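Tuesday, April 11, 2023

Rain again until lunch, so I gave up on the garden and did what I have been promising to do since November, which was sit down at the table and go through Dad's letters. Usha Thampi came by with a lemon loaf and stayed much longer than she meant to (I kept pouring tea, so that was my doing), and she read the ones from Sasevville out loud in her lovely slow voice while I looked for dates. Dad almost never wrote the year. He'd put "Thursday, cold" at the top and think that was plenty!

There was one I had forgotten completely, where he tells Mother he has paid 55 dollars for a table and hopes she won't be cross. She was, I'm told, until it came through the door. I read that part over to myself after Usha left and had a little cry, a nice one, and then I ate more loaf than I should have.

Brock Fehr called around three to ask if I still wanted the shelf put up in the hall. I do, but I said next week, as I can't bear the thought of drilling with all this paper out. He says the wall is old plaster and he'll have to go gently. He also wanted to know if Slavica was coming for the weekend and I said yes, with the dog, Rennie, so he had better bring the good biscuits.

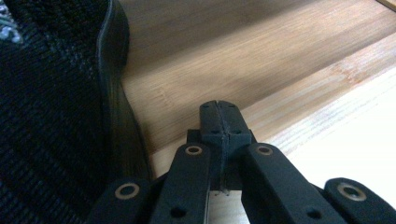 I do love pale wood in the afternoon, even on a gray day like this one. Mother used to rub hers down with a soft cloth every Saturday and hum the whole way through, and I find I hum too, though never the same tune. I must ask Slavica if she remembers what it was called. She was the one who could pick it out on the piano with one finger.

Soup for supper, and the last of the bread. I put the letters back in their envelopes as best I could and tied the Sasevville ones together with kitchen string until I can find some ribbon. Still no sign of the one about the flood. Usha thinks Vendula may have it, and I suppose I could write to her and

Too sleepy. Tomorrow.

Recent entries
Slavica's birthday cake, second try
A long walk and wet shoes
Seed packets
What Tín brought back from Vatedov

Last updated April 2023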